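Section 4: Your First Chore, Sorting the Washing-Up Sponges

Welcome back, and well done for getting through calibration, which is easily the dullest part of owning a Petwood two-arm bench. We are often asked at Stavbridge whether machines like this one can do the housework yet. My own answer, after a good long while at it, is "a little of it, slowly, with you standing nearby", and sponges are a lovely place to find out what that means!

4.1 Laying out

1. Switch both arms to REST and wait for the chime.
2. Put a few sponges on the table with some space between them. Mixed colours are fine, and so are mixed thicknesses.
3. Choose one compartment of the shelf as the home for finished sponges and enter it under Targets.
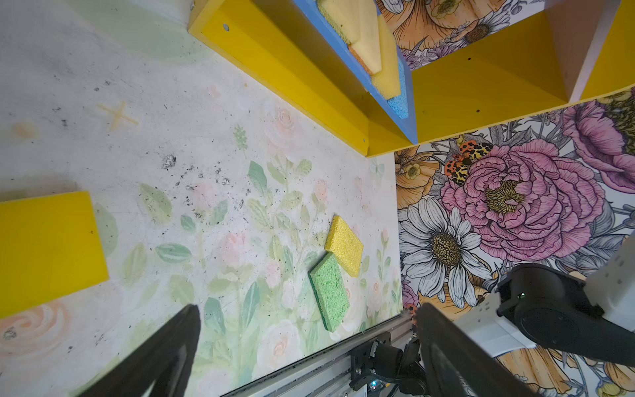

4. Set the grip force to 227 on the dial screen. A sponge will forgive nearly anything, but a hard squeeze springs it out sideways when the fingers open, and then you are on your knees looking for it (I speak from experience).

Note: A patterned tablecloth or printed top is quite all right. Sarla Mathur tested the colour finder on every floral she could lay her hands on, and it coped with all but the very darkest.

4.2 The first run

5. Press TEACH and guide the left arm through one pick, slowly, from above.
6. Do the same with the right arm. Keep the pause between arms at 500 milliseconds or longer.

Caution: Keep your hands off the table while either arm is live, even if a sponge is only a tiny bit crooked and you are itching to straighten it.
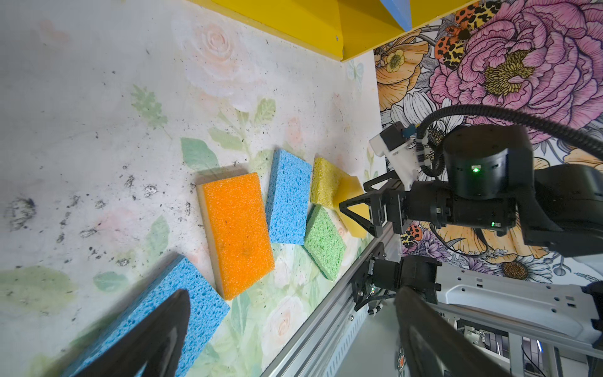

7. Press RUN and let it work through the whole row. If it stops with code 2606, the two arms have asked for the same sponge; press SKIP and it will carry on with the next.

4.3 When it goes a bit wrong

Sponges that touch each other are the usual trouble, as the finder may take the pair for one large object and aim at the join. Nudge them apart (arms at REST, please) and run again.
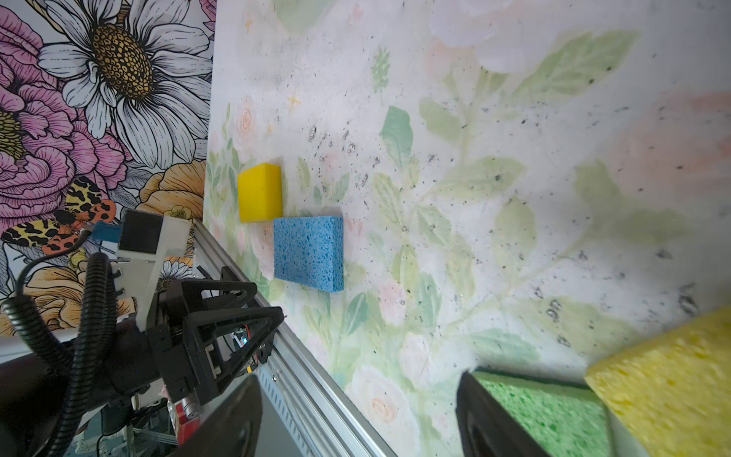 8. If a sponge is repeatedly missed near the far side of the table, lower the approach height by one step and try it twice more before changing anything else.
9. Wipe the fingertips with a barely damp cloth at the end of the day.

Please do write and tell us how you get on. Nisha Sisodia reads all the letters, and the chapter on folding tea towels, which is a much harder job, owes a great deal to them. Section 5 covers cups.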